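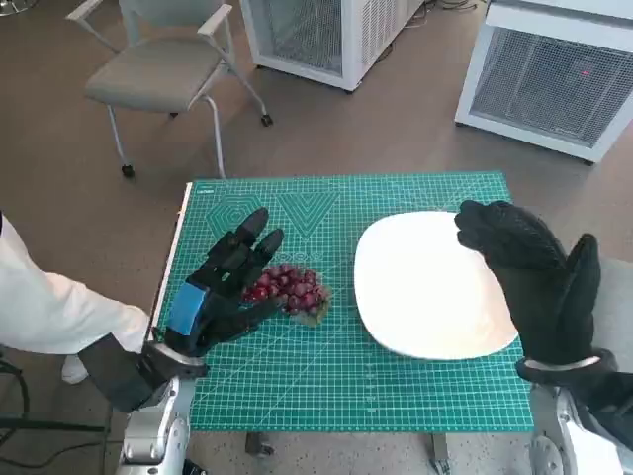
Trinh Châu buys her grapes on the stem and won't have them any other way. She has been cooking for other people's parties in Turnville for 14 years, mostly cold food, mostly on short notice, and when I asked what goes on a fruit plate first she didn't wait for the end of the question. "Grapes. Red ones. Before cheese, before anything." She lays out on a green cutting mat, the sewing kind with the white grid all over it, and a plain white plate. The grapes sit straight on the mat, still in their cluster. No board, no paper towel. A hexagon is printed up near one corner, one inside another inside another, and triangles next to that, all meant for quilters. She doesn't use any of it. "I like the squares. My eye likes the squares."

The mat was a fabric store thing, bought for a class on hemming pants she went to once. Then it moved to the kitchen. It gets washed in the sink with dish soap and cool water, never hot, hot water will warp it, and she keeps a separate one for thread and scissors. "People ask me is that a food mat. I tell them it's a fruit mat now." She does no cutting of meat on it. No cutting of much, really. It's for arranging.

We talked at her place on a Tuesday afternoon, in between phone calls. She had an order for 51 people going to Pumton the next morning and the phone kept at it. So this is in pieces.

On the small table. She prefers it. A big counter makes her spread out, and then she's walking back and forth for a spoon. "Small table, one plate, one fruit. Finish. Next plate." Her old kitchen on Abbasi Street had an island the size of a car and she says she hated every foot of it. Her cousin Phong Mạc, who helps with deliveries, wants the island back. He has nowhere to put the coolers.

On grapes again. She looks at the stem, green and bendy is good, brown and stiff means they've been sitting. The dusty look on the skin is fine, leave it till you wash. She washes late, right before plating, and dries them longer then you'd think. Wet grapes slide. They also leave a puddle, and the crackers find the puddle.

Does she pull them off the stem? "Never all of them." She snips the bunch into small clusters with kitchen scissors, four or five grapes each, so a guest can take one with two fingers and walk away. A whole bunch looks pretty in the middle of a plate but people are shy about tearing at it. They'll pick one grape, then one more, and leave you with a bare branch by eight o'clock. For little kids it's another matter entirely, off the stem and quartered the long way.

White plates only? Mostly. She had a set of blue ones and red grapes went black on them. "Looked like olives. A man told me he was very surprised." She laughed at this for some time.

I asked Khang Thân about her too. He runs the rental counter in Kavbridge where she gets platters when an order runs over. He remembers her sending back a whole crate one August because the rims had gold on them. "She said the gold was shouting. I swapped it for plain and she was happy - she brought us grapes."

The plate gets filled from the outside in. Or it does when she's in a mood to do it right. Clusters at the edge with the stems tucked under, then whatever is soft, then nuts in the gaps at the very end. Heavy things first. She picks up a cluster from underneath, palm up, and lets it roll off onto the plate instead of dropping it by the stem. Dropped grapes split at the top where you can't see it and then they leak.

Her notebook has every order in it. The last number she wrote down when I was there was 3,409, and that's plates, all of them, since she started keeping track. She doesn't know why she keeps track. Aoi Sugiyama, a friend who bakes and shares some of the bigger jobs, told her to start and it stuck.

What would she tell someone doing one plate at home, for friends, nothing fancy? She thought about it with the phone ringing. "Buy less kinds. Two fruits. Wash late. And clear the table first, all the way, take off the mail, take off the keys. You can't see a plate with keys next to it."

Then she took the call. It was Pumton. They wanted to add 12 more.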